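홈 | 과학 | 동물 | 우주 | 만들기 | 질문 상자

Clinau 어린이 과학

수건 접는 로봇은 누구한테 배울까? Iment 연구소 여는 날에 다녀왔어요

읽는 시간 9분

여러분, 수건 접을 줄 알지요? 반으로 접고, 또 반으로 접고, 손으로 꾹 누르면 끝! 눈을 감고도 할 수 있다는 친구도 있을 거예요. 그런데 로봇에게는 이게 정말 정말 어려운 일이래요. 무거운 쇳덩이도 번쩍 드는 로봇이 수건 한 장 앞에서 쩔쩔맨다니, 믿어지나요?

그래서 11월에 로봇을 연구하는 Iment 연구소의 '여는 날'에 다녀왔어요. 여는 날은 평소에는 들어갈 수 없는 연구실 문을 활짝 열고 누구나 구경하게 해 주는 날이에요. 오전 열 시에 문이 열리는데, 아홉 시 반에 갔더니 벌써 줄이 길었어요. 목에 거는 이름표를 하나씩 받고 Hsiao관이라는 건물로 들어갔답니다.

먼저, 로봇의 손 이야기

로봇의 손을 '그리퍼'라고 불러요. 영어로 '꽉 잡는 것'이라는 뜻이에요. 우리 손에는 손가락이 다섯 개 있지만, 그리퍼는 집게처럼 두 개로만 된 것이 많아요. 엄지와 검지만 써서 물건을 집어 보세요. 연필은 쉽지요? 동전은 조금 어렵고, 종이 한 장은 더 어려울 거예요. 그리퍼는 하루 종일 그렇게 일하는 셈이에요.

첫 번째 방에는 여러 가지 그리퍼가 책상 위에 놓여 있었어요. 빨판처럼 쪽 달라붙는 것도 있고, 말랑말랑한 고무로 된 것도 있었어요. 그중에서 제 마음에 쏙 든 건 손에 쥐고 쓰는 그리퍼였어요. 로봇 팔에 달려 있지 않고 손잡이가 달려 있거든요! 방아쇠처럼 생긴 부분을 당기면 집게가 스르륵 오므라들고, 놓으면 다시 벌어져요.

"로봇 손인데 왜 사람이 들고 있어요?"

제 앞에 서 있던 아이가 이렇게 물었어요. 저도 똑같은 게 궁금했는데 말이에요. 안내하던 연구원이 아주 좋은 질문이라면서 다음 방으로 우리를 데려갔어요.

로봇도 보고 배워요

예전에는 로봇에게 일을 시키려면 사람이 동작을 하나하나 다 적어 주어야 했대요. "앞으로 50센티미터 가라. 멈춰라. 손을 벌려라. 내려가라. 손을 오므려라." 이런 식으로요. 연구원이 벽에 긴 종이를 붙여 놓았는데, 컵 하나를 선반에 올리는 일을 아주 잘게 나누어 적은 것이었어요. 모두 435줄이었답니다. 컵 하나에 435줄이요! 게다가 누가 컵을 살짝 옆으로 밀어 놓으면 그 긴 종이가 소용없어져요. 로봇은 컵이 없는 곳에서 열심히 손을 오므리겠지요.

그래서 다른 방법이 나왔어요. 사람이 먼저 해 보이고, 로봇이 그걸 따라 배우는 거예요. 여러분이 자전거 타는 법이나 신발 끈 묶는 법을 배웠을 때를 떠올려 보세요. 아무도 435줄짜리 종이를 주지는 않았을 거예요. 옆에서 누가 해 주는 걸 보고, 따라 해 보고, 틀리고, 또 따라 해 봤지요.

그런데 여기에 작은 문제가 하나 있어요. 사람의 손과 로봇의 손이 너무 다르다는 거예요. 우리는 수건을 접을 때 손바닥으로 쓸고, 손가락 사이에 끼우고, 새끼손가락으로 살짝 받치기도 해요. 집게 손을 가진 로봇이 그걸 보면 "나는 새끼손가락이 없는데?" 하고 곤란해지지 않겠어요?

이제 아까 그 질문의 답이 나와요. 사람이 집게 손을 들고 일을 하면 되는 거예요! 그러면 집게가 할 수 있는 동작만 쓰게 되고, 로봇도 그대로 따라 하기가 쉬워져요. 이런 그리퍼에는 카메라를 달아서 집게 앞에서 무슨 일이 일어나는지 찍어 두기도 해요. 손으로 하는 일을 적어 놓은 그림일기라고 생각하면 돼요.

Pernen의 학교생활

Iment 연구소에서 수건 접기를 배우는 로봇의 이름은 Pernen이에요. 2층 연습실에 살고 있어요. 팔이 둘이고 얼굴은 없는데, 아이들은 금세 친해져서 "Pernen, 안녕!" 하고 손을 흔들었어요. (Pernen이 손을 흔들어 주지는 않았어요. 아직 인사는 안 배웠대요.)

Pernen의 공책에는 수건을 다루는 동작이 2000번이나 들어 있어요. 모두 사람이 양손에 그리퍼를 하나씩 들고 해 보인 것이에요. 큰 수건, 작은 수건, 구겨진 수건, 뒤집힌 수건까지 골고루요. 한 가지 수건만 보고 배우면 다른 수건을 만났을 때 어떻게 할지 모르니까요. 구구단을 2단만 외우고 시험을 보러 가면 안 되는 것과 비슷하지요?

수건이 어려운 까닭도 물어봤어요. 나무 블록은 어떻게 집어도 나무 블록 모양이에요. 그런데 수건은 한쪽을 들면 반대쪽이 축 늘어지고, 내려놓으면 주름이 생기고, 다시 들면 또 다른 모양이 돼요. 똑같은 모양이 두 번 나오는 일이 거의 없어요. 털이 복슬복슬한 수건은 어디가 끝인지 알아보는 것도 큰일이래요.

그래서 가장 먼저 배우는 건 접기가 아니라 '가장자리 잡기'예요. 집게 사이에 천을 얇게 끼우고, 다른 쪽 집게로도 천을 잡고, 양쪽으로 살살 벌려서 윗부분을 곧게 만들어요. 너무 세게 당기면 천이 쏙 빠지고, 너무 느슨하면 가운데가 처져요. 집게 안쪽에 오톨도톨한 판을 대어 두면 천이 덜 미끄러진답니다.

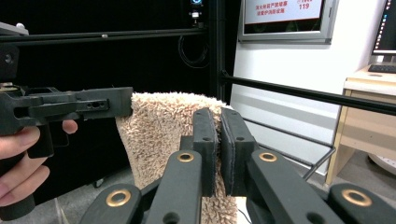
저도 연습용 그리퍼를 들어 봤어요! 생각보다 묵직했어요. 첫 번째에는 천을 잡지도 못했고, 두 번째에는 잡았다가 떨어뜨렸어요. 세 번째에야 겨우 양쪽을 잡고 들어 올렸는데, 옆에서 보던 아이들이 박수를 쳐 줘서 얼마나 기뻤는지 몰라요. 손가락 끝에 아무 느낌이 없으니까 눈으로만 보고 해야 해서, 저도 모르게 혀를 쏙 내밀고 집중하게 되더라고요.

한 친구는 저보다 훨씬 잘했어요. 비결을 물어보니 "천천히 하면 돼요."라고 했어요. 연구원도 고개를 끄덕였어요. 서두르면 천이 흔들리고, 흔들리면 로봇이 따라 배우기가 힘들다고 해요.

그럼 Pernen은 잘 접었을까요?

오후 두 시에 시범이 있었어요. Pernen은 수건을 집어 들고 반으로 접는 데까지 멋지게 해냈어요. 그런데 한 번 더 접을 때 귀퉁이가 비뚤어져서, 네모가 아니라 배 모양이 되었어요. 모두 와하하 웃었고, 연구원도 같이 웃었어요. 그러고는 이 비뚤어진 수건도 잘 기록해 둔다고 했어요. 어디서부터 틀렸는지 알면 그 부분만 더 연습시킬 수 있대요. 수학 오답 공책이랑 똑같지요!

다시 해 본 수건은 훨씬 반듯했어요. 박수 소리가 얼마나 컸는지, 옆방 사람들이 구경하러 올 정도였답니다.

아이들이 물어본 것들

로봇도 힘들어서 쉬나요?
힘들다고 느끼지는 않아요. 그래도 모터가 뜨거워지면 잠깐 멈춰서 식혀 주어야 해요.

수건을 배운 로봇은 양말도 접을 수 있나요?
바로는 못 해요. 천을 잡는 방법은 비슷해서 처음부터 배우는 것보다는 빠를 수 있지만, 양말은 짝을 찾는 공부도 해야 해요. (우리 집에도 그 공부가 필요한 사람이 있어요.)

집게에 손을 넣으면 아파요?
네, 끼일 수 있어요. 움직이는 부분에는 절대로 손을 가까이 대지 마세요. 여는 날에도 Pernen 앞에는 줄이 쳐져 있었어요.

집에서 해 봐요: 집게 손 놀이

준비물은 주방 집게 두 개와 작은 수건 한 장이에요. 끝이 뾰족하지 않은 집게로 고르고, 어른에게 먼저 써도 되는지 물어보세요.

1. 수건을 아무렇게나 구겨서 책상 위에 놓아요.
2. 양손에 집게를 하나씩 들어요. 손가락으로 수건을 만지면 안 돼요!
3. 귀퉁이 하나를 찾아서 집어요.
4. 그 옆의 귀퉁이도 찾아서 다른 집게로 집고, 들어 올려서 쫙 펴요.
5. 책상에 내려놓고 반으로 접어요.

잘되면 이번에는 한쪽 눈을 감고 해 보세요. 거리를 맞추기가 갑자기 어려워질 거예요. 카메라 하나로 세상을 보는 로봇도 비슷한 어려움을 겪어요. 친구가 하는 걸 옆에서 보고 어느 귀퉁이를 먼저 잡았는지 그림으로 그려 보는 것도 재미있어요. 저는 다섯 번 해 봤는데 세 번은 배 모양이 나왔어요.

함께 읽으면 좋은 글
- 문어 다리를 닮은 말랑말랑 로봇
- 로봇 청소기는 어떻게 길을 기억할까?
- 우리 손에는 뼈가 몇 개나 있을까?
- 상자로 만드는 움직이는 종이 손
- 질문 상자: 로봇도 꿈을 꾸나요?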